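Bedspread

A bedspread is the top cover of a bed, the one that goes on last and comes off first. I grew up calling it a counterpane, because my nan did, and I still slip. The old word comes from the French for a stitched quilt and has nothing to do with windows, sadly!

Proper bedspreads reach the floor on both sides and tuck under the pillows. Coverlets stop short, and a doona is a different animal altogether (it does the warming, the spread does the showing off). My favourite is candlewick, which had a huge run in the postwar years and left its pattern on plenty of kids' cheeks.
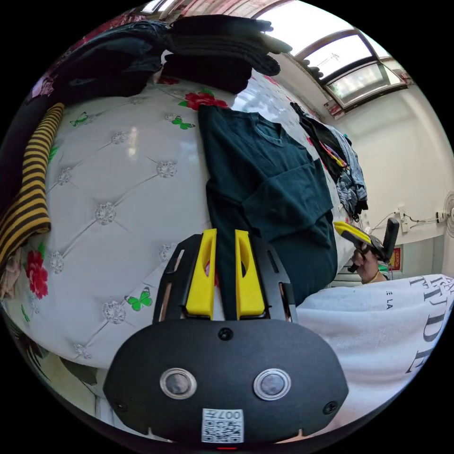

White quilted bedspread with a diamond pattern and crystal-like buttons.

Washing depends on the stitching. I do my cotton ones cold, two a day at most, and dry them flat in the shade so the colour holds. Anything with trimmings I wash by hand in the bath, and I've only lost one that way.

See also: Coverlet, Doona, Valance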